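Setting Up the Counter, Part 2: Toaster Oven, Dish Rack and Mug Tree 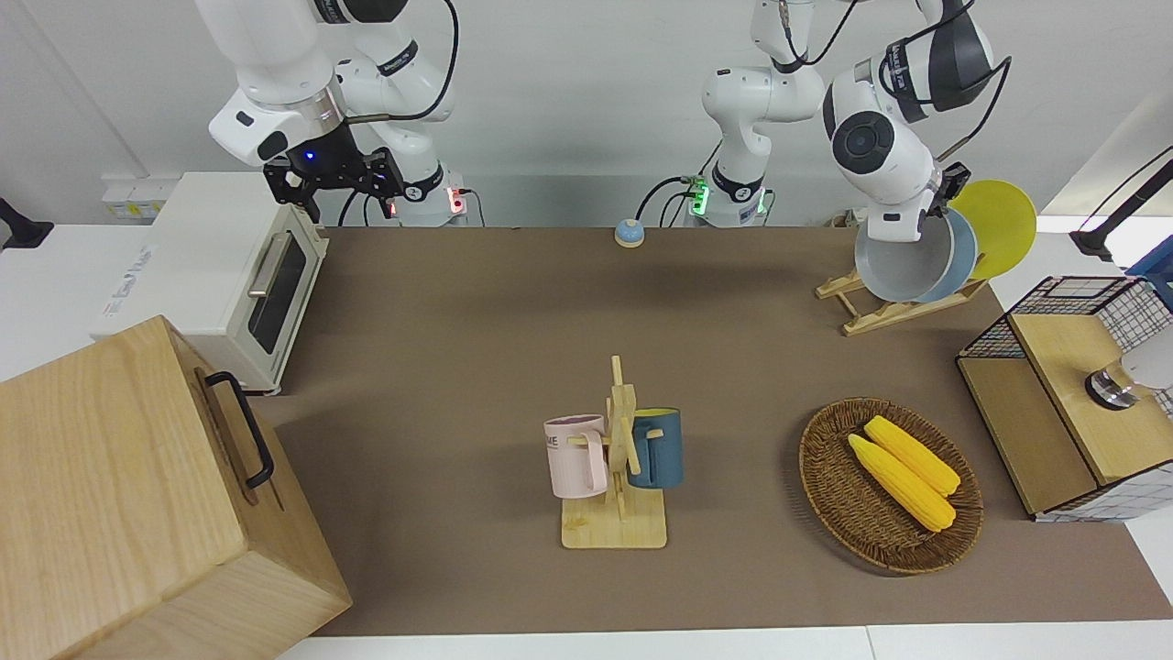 Caltberg, July 10, 2026

I'm assuming you've cleared everything off and wiped the top down, as in Part 1 of this guide. Now comes the fun bit, putting things back where you'll really use them! My brown tabletop is the Hattar, and my notes go by that one, but any decent-sized surface will do.

1. Start with the toaster oven. Mine lives on the left, near the wall sockets, so the cord never has to cross the table. Leave at least 2 inches free behind it and on both sides (check your own manual, some ovens want more).

Caution: nothing goes on top of the oven. No bread bags, no towels, no mail. And mine goes up to 410 degrees, so let the thing cool before you move it.

2. Open the oven door all the way, slowly, and see what it hits. If it bumps anything, shift the oven now, while the table is still easy to work on.

3. Set the dish rack in the right rear corner. I like it at an angle — the plates are easier to grab that way, and I get a bit more table in front.

4. Load the rack from the back. Tall plates first, then smaller ones, then the pan leaning at the front. I've got a round yellow plate standing highest, a light blue one, and the gray pan ahead of them.

Note: wooden slats don't love standing water. Shake the plates off first, and oil the rack now and then. I rub in a little Grandidska oil every January and leave it overnight.

5. Put the mug tree in the middle, toward the front. Press down on the base and give the post a gentle wiggle. If it rocks, turn the base a quarter turn and try again (you'd be surprised how often the table is to blame).

6. Last, the big wooden box. It goes at the front left corner with the metal handle facing right, where my hand lands on it. The Zirnow planner sheet allows 80 cm of clear width for a work area, and I'd take 100 if you have the room.

Caution: don't lift a full box by one handle. Empty it first, or get both arms under it.

Wall shelves and hooks are in Part 3.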